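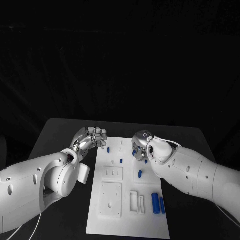

Ticket subject: Cellar dehumidifier keeps stopping with code 99, tank not full
Product: Buvora cellar dehumidifier, 12 litre model
Bought from: Torkham online shop
Opened: 25 Aug 2019
Status: Open, customer adding notes

First message

Hello! I did ring first but the recorded voice told me to put everything in writing, so I hope you've got a cup of tea handy because I do go on a bit.

The machine lives in our cellar, on a paving slab in the corner by the old coal chute. I bought it from you in March, and until last week it was brilliant. The smell went, the cardboard boxes stopped going floppy, and I could finally keep the good suitcases down there without them growing a beard. Then I went down to fetch some jars and found it sitting there silent with 99 on the display and the red drop symbol flashing.

The booklet says 99 means "tank full or absent". It was neither! There was a puddle in the bottom you could have drunk in one go, and the tank was pushed right home. I pulled it out, tipped it, slid it back in and the thing started up again quite happily. Next morning, 99 again.

What I've tried so far, before you ask:

Switched it off at the wall and left it overnight. Started fine, stopped again by lunch.

Took the filter out and washed it under the tap. It was filthy, I'm a bit ashamed, but a clean one has made no difference to the stopping. (The air does smell nicer.)

Checked the float in the tank. It's a little foam block on a plastic arm and it moves up and down freely. I gave it a good wiggle and nothing catches.

Checked it's level. It wasn't, quite, so I put a bit of old lino under one corner. Very pleased with that, ran all afternoon, and then off it went again while I was watching it, which felt personal.

Swapped the socket, using the one by the freezer. Same.

Humidity in the cellar was 54 this morning, which is much better than it was before we owned the thing, but it's creeping up every day and I can feel it in the salt. Please could you tell me whether this is something I can fix or whether it's got to go back?

Added later, same ticket

Me again, sorry. I forgot to say it has a drain hose on the back. I didn't use the one in the box as it was too short to reach the gully, so I bought a Čierny garden hose and cut a length off. It fits nicely with a jubilee clip. I only hook it up when we go away, and the rest of the time it's pushed up out of the way and the machine drains into its own tank. I don't suppose it matters but you did ask for "any changes or accessories" on the form.

Reply from support desk

Thank you for the detailed notes. Please confirm whether the rubber bung is fitted to the drain outlet when the hose is not in use. Please also check whether the tank sits flush with the casing at both sides. If the code returns, please hold the fan button until the display clears and note whether the fan carries on running.

Regards, Torkham Support

My reply

Right. I had to go and look up what the bung even was. It's in the bag with the warranty card, still sealed, so that'll be a no!

I went down with a torch and had a proper look at the back. With the hose pushed up and no bung in, some of the water is wandering down the outlet, meeting a hose that goes uphill, and then dribbling back out round the clip and down the inside of the casing. There's a brown tide mark all down there. So that explains the damp patch on the slab, which I'd been blaming on the slab.

I've taken the hose off, dried it all with an old towel, and put the bung in. It's a tight fit and I had to lean on it.

The tank sits flush on the left. On the right there's a gap I can get a fingernail in. I'd never have spotted it if you hadn't said. Pushing it makes a click and then it springs back a tiny bit when I let go.

Fan button: I held it, the display cleared, and the fan did carry on. The compressor hummed, thought about it, and came back on after a few minutes.

Reply from support desk

Thank you. The gap suggests the tank is not pressing the switch at the right-hand side fully. Please unplug the unit, remove the tank and look for anything lodged in the channel behind it. Please do not put tools into the switch opening.

Regards, Torkham Support

My reply

Well, I'm delighted to report I've found a button. A shirt button, pale blue, lying flat in the channel behind the tank. We dry washing on a rack down there in bad weather, so I expect it dropped off a cuff and went in when the tank was out. I fished it out with a bit of sticky tape on my finger (no tools, as instructed) and the tank now goes in with a much deeper clunk and stays put on both sides.

While I was in there I wiped the channel too, as it had that pinkish slime you get round a shower. I used washing-up liquid and warm water. If I shouldn't have, please say and I'll rinse it again.

Plugged it back in after tea. Running.

Two days on

Still running! The tank filled up properly, it stopped, it beeped, it showed 99, and for once it was telling the truth. I emptied it and off it went again. The damp patch on the slab is drying from the outside in.

I don't want to close the ticket just yet though, as I've got a few questions left over:

Can I buy a longer drain hose from you that's meant for it? The Čierny one is a good hose but I think it's a touch too wide and I was relying on the clip to make up the difference. Your website lists one, but the picture shows a different outlet and it says it's sent out from the Utby warehouse "when available", with no date. We're off for a fortnight soon and I'd like it draining into the gully by then.

Is the brown mark inside the casing anything to worry about? It's all below the level of the electrics as far as I can see, but I'm no electrician. I can take the back panel off if you'd like me to look, only I noticed the sticker over one of the screws and didn't want to upset the warranty.

And could somebody add the bung to the page about the hose in the booklet? The hose is in one chapter and the bung is in another, under storage, and I'd read the first and skipped the second as I wasn't storing it.

I'll check the humidity again at the weekend and put the reading on here. If you need the serial number it's on the form I sent with the first message, but the last digit is either a three or an eight. The label has gone a bit soft with the damp.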